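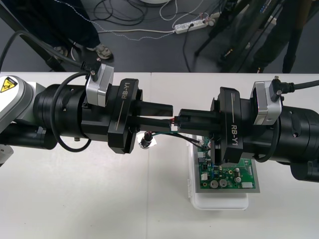 A green printed circuit board on a white table.

Small electricals: what we take now and how to bring them in

The small electricals collection at the Dalilard depot has changed, and the notice on the gate only covers half of it. The full arrangements are set out here, with answers to the things people have been asking at the counter.

The old cage by the weighbridge has gone. Small electricals now go to the covered bay behind the office, on the left as you drive in. If you come on foot, use the side gate on Kekar Street. You no longer need a permit for a car, but vans and trailers still need one, and you can get it from the office or by post.

Last year the depot took in 3,000 small items for reuse or recycling. By the end of April this year the figure was already close to being passed, and the bay has been planned to hold 4,000 a year. Most of what arrives is kettles, toasters, hair dryers, radios, printers and phone chargers. There are also a surprising number of electric carving knives.

What counts as a small electrical

Anything with a plug, a charger or a battery that one person can carry comfortably. Microwaves are included. Televisions and computer screens are not, and go to the separate screens bay as before. Fridges, freezers and dehumidifiers contain gases which have to be removed with special equipment, so please leave those with the large appliances even if they are small ones. A camping cool box that plugs into the car belongs with the small items unless it has a compressor. Ask if you can't tell.

Light-up shoes, singing birthday cards, electric toothbrushes and disposable vapes all count as well. These are the things most often found in the general waste. Vapes must be handed to a member of staff and not dropped into a container.

Light bulbs and fluorescent tubes have their own boxes in the office porch. Old-style filament bulbs and halogen bulbs can't be recycled here and go in your ordinary bin, wrapped in newspaper.

Batteries

Please take batteries out at home wherever you can. Loose household batteries go in the tubs by the office door, and you can use those at any time the depot is open. Put a strip of tape over the ends of square nine-volt batteries and over any lithium ones.

If a battery is built in, leave it alone. Don't prise a phone or tablet open to get at it. Tell whoever is on duty and it will go into the box kept for that purpose. A battery that has swollen, leaked or been crushed should not be put in a bag with other things. Keep it outdoors in a tin or a bucket of dry sand and ring the office before you set off.

There was a small fire in one of the old containers in April. It was put out quickly and no one was hurt, but the container and everything in it had to be scrapped. The cause was a cordless drill battery under a load of other items, and it is the main reason for the new rules on sorting.

Getting things ready

Empty the vacuum cleaner. Empty the crumb tray of the toaster and tip the water out of irons, kettles and coffee machines. Wind the cable up and hold it with string or an elastic band. Please don't cut cables off, even on things that are plainly beyond repair. An item with no cable can't be tested, and the copper is recovered at the next stage in any case.

Boxes and polystyrene should be taken off and dealt with at home or in the cardboard skip. Remotes, chargers and lids should be kept with the thing they belong to. A clear bag tied to the handle is ideal.

Clear your own information from phones, tablets, laptops and anything with a memory card. Sign out of your accounts first, then use the factory reset option in the settings menu. Printers and home phones can hold addresses and numbers too. If the device won't switch on, say so when you hand it over. It will be put in the locked cupboard and sent for shredding, and you can have a receipt for it.

Where it goes

Items are looked over in the bay and divided in two. Those that look sound and reasonably clean are sent to the Oshima workshop, where they are given an electrical safety test and, if they pass, sold in the shop at the front. Prices begin at £8 for a kettle or an iron. Everything sold has a test label and can be brought back within the month if it stops working.

Sanaa Radwan, who manages the shop, would particularly like slow cookers, sewing machines, desk lamps and record players. She has more bread makers than she can sell. They will still be accepted at the depot, but most will be taken apart.

Everything else goes for recycling. Cables and plugs are taken off and batteries removed. The items are then broken up by machine, and magnets pull out the steel. Aluminium and copper are separated next, followed by the plastics, which are sorted by type as far as that is possible. Dark plastics remain difficult and a good deal of that material is still not recycled.

Circuit boards are kept apart. They hold small amounts of copper, tin, silver and gold, and the metals are worth recovering even though there is very little in any one board. They leave the site in sealed crates and go to a smelter. No boards are processed at the depot and none are sold from the site, so please don't ask the staff for them.

Repairing things first

Many of the items brought in have one simple fault. A blown fuse in the plug is the commonest. Fuses cost very little and can be changed with a screwdriver, though you should check the rating on the appliance and use the same one. If the new fuse blows straight away, stop there. A kettle that switches itself off early usually needs descaling. A vacuum cleaner that has lost its suction nearly always has a blocked hose or a filter that wants washing.

Genji Miyazaki runs the repair evening in the back room of the Ena library, once a month from September to June. He can help with lamps, radios, hair clippers and most kitchen items. He does not take on microwaves, which can hold a dangerous charge after they have been unplugged, and he asks people not to open them at home. Bring the item clean, with its charger or lead, and put your name down at the library desk beforehand as places go quickly. There is no charge, although you will need to pay for any parts.

Natsumi Okabe has put together a shelf of repair manuals at the library as well. Some can be borrowed and the larger ones are for use in the building. If you have instruction books for older machines that you no longer want, she would be glad to see them.

If you can't get to the depot

A collection from home can be arranged for residents who don't drive or who find lifting hard. Ring the office and ask for Haruto Okabe. You will be given a morning or an afternoon, and the items should be left somewhere dry just inside the door or porch. Please don't leave them on the pavement overnight. Up to 300 households can be served this way in a year, and there are still places left.

Shops that sell electrical goods may also take back your old item when you buy a new one of the same kind. The arrangements differ from shop to shop, so ask before you pay.

Traders

The bay is for household items only. Akihiko Nishimura deals with trade enquiries and can give a price for offices, landlords and shops. Equipment from a business needs a transfer note, and loads that arrive without one will be turned away at the gate.

Opening times

The depot's winter hours have not changed. The bay closes half an hour before the main site so that the day's items can be moved under lock and key. If you arrive in that last half hour, please take your things home and come back another day. Items left at the gate get wet, can't be tested, and have to be cleared by the morning staff before the site can open.

The new arrangements apply from 15 October 2024. A large-print copy of this item is available from the office or the library desk.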